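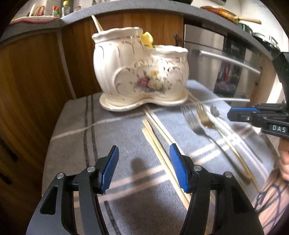 Minutes of the house meeting, shared kitchen, Plasport building, April 16, 2020

The meeting was opened in the kitchen and the minutes from November were approved without changes. First point was the small table and what should stay on it. It was agreed that the cream-white holder with the painted flowers keeps its place at the far end of the gray-blue cloth, on its own base. Chopsticks should not stay lying on the cloth after the meal but go back to the holder, the long ones in the taller compartment.

Second point, the drawers. The middle drawer is too full and does not close well. Decided: each household takes out its double items before next meeting. What remains goes in the box for Prullthorpe.

Third point, money. The kitchen fund has 213. A new dish rack was proposed, but the offer was 300 and this is too much for now. Postponed.

Other matters: the cloth is to be washed every 3 weeks, following the list on the door. One member asked for a second cloth to change with. Accepted, if it is paid from the fund.

Meeting closed. Next date will be put on the door.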